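Storage room panels: wipe-down schedule and seam checks

The wall and cabinet panels at the Vurkgate site go back on a regular wipe-down schedule in February. The interval last year was left to each shift, and the results varied by room. The schedule below applies to all light-colored matte surfaces on the ground floor, including the built-in units and the bench fronts.

Use the Fumus neutral cleaner at the standard dilution: 29 ml of concentrate to 2 liters of water. Do not use the Ristus degreaser on matte finishes. It leaves polished patches that show under side light and cannot be blended back in. Cloths should be damp, wrung out by hand, and changed once they mark.

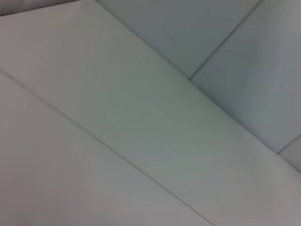 Seams take longer than flat faces and should be done first. Dirt on a panel face comes off in one pass, but dirt in a joint is pushed along it and settles at the lower end. On pale gray-white surfaces a thin joint reads as a dark line whether it is clean or not, so color is a poor guide. Run a dry cotton swab along the full length and check the tip. Folded edges, where the surface turns with only a soft change in shading, have no gap to clear and need the cloth only. Work along the fold – not across it – and keep pressure light.

Panels facing away from the light look darker than their neighbors. Check these with a hand lamp before reporting a stain. Several reports last year were closed with no cleaning done.

Allow 80 minutes per room for the first round. Later rounds should be shorter. Log the room number, the start time and any joint that leaves residue on a second swab. Joints logged twice in a row go on the resealing list.

Cloths and swabs are in the Chow cabinet by the loading door, second shelf. Swabs come in boxes of 200. Write the opening month on the lid.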